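About us

Miltico is a small research company in Clarham. We work on one question: how a two-armed robot can learn household jobs from a small number of recorded attempts. Our method is called Pesonen, after the street our first workshop was on, and most of what we do is test it, change it and test it again.

The company was started by Kerttu Miettinen and Lauri Heiskanen, who had worked together on factory handling systems and wanted to try something less tidy. Kerttu runs the research side. Lauri builds and repairs the arms, and looks after the software that keeps both hands in step. There are six of us in all.

What the method does

Most systems that learn by copying a person treat every moment of a recording as equally useful. Pesonen doesn't. It looks for the short stretches where the two hands have to agree with each other, such as both closing on the rim of a basket, and spends most of its training time on those. The long reaches in between are learned from far fewer samples. On our laundry task we now train from 125 recordings, where our earlier method needed over twice as many.

We score every attempt the same way. The robot has to pick up the clothing, put it in the basket and let go cleanly. A sleeve left hanging over the side counts as a failure. In our last full test the robot passed 89 attempts and failed 45. The failures are nearly all dark clothes on dark furniture, or cloth that has folded under itself — we have not solved either.
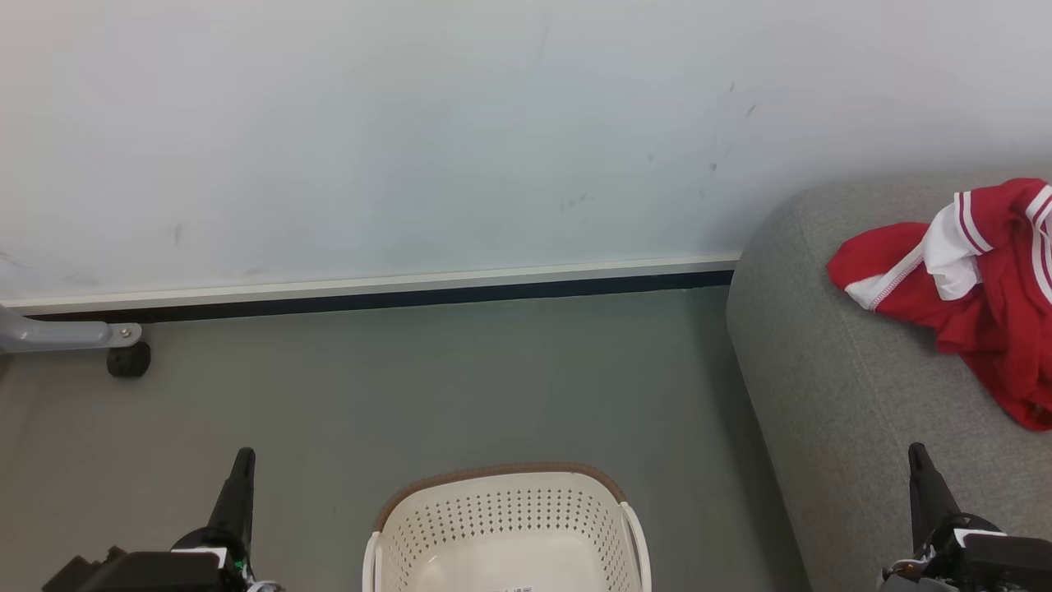
Clothing is a hard thing for a robot to pick up because it has no fixed shape. A mug looks much the same wherever you put it, but a jacket dropped twice will land two different ways, and the best place to grip it moves each time. We record in furnished rooms for this reason. A crumpled red top with white stripes on a grey sofa is one of the kinder cases, as the colour stands out well from the seat, though a bunched-up sleeve still gives the robot very little to tell it which end is which. The basket is on the floor, lower than the seat, so the arms have to work at two heights in one attempt.

Where we work

The workshop and the test rooms are on the ground floor of the Favutville building in Clarham. We moved in during May and have kept the furniture plain, so that other groups can set up something close to it and compare results.

Working with us

We publish our scoring rules along with our results, failed attempts included, and will send the recordings to any university group that asks. We also take one or two students each year. Write to Kerttu about research and to Lauri about hardware.

Page last updated 17 Aug 2026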